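Lists > Stovley Allotments and Kitchen > July

Posted in July by Remzi Uçar

Hello all,

Sorry for the slow reply, I've been up to my elbows in broad beans (lovely year for them, mind you!).

> Remzi, did you ever write down your grandmother's
> yoghurt soup? I tried it with the low-fat stuff and
> it split on me. Twice!

I never did write it down, so I rang my aunt in Kurtuluş, and after the usual long catch-up about everybody's knees she gave it to me properly.
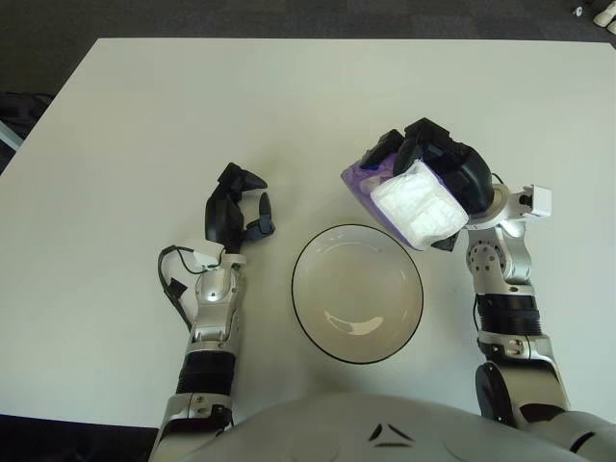 You want full-fat yoghurt, a big tub, whisked cold with 2 spoons of flour and an egg yolk before it goes anywhere near the heat. Then loosen it with a ladle of the hot stock, bit by bit, and pour it back in slowly. Keep stirring for 20 minutes on a low flame, and don't salt it until the end. She was very firm about the salt. 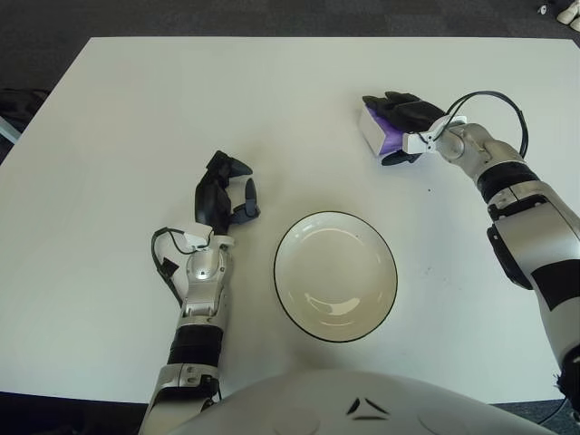 Dried mint goes into melted butter and over the top, and a bit of red pepper if you like it. I use the mint from plot 354, which has run wild again, so do help yourselves, the gate's only on the latch.

Warmly,
Remzi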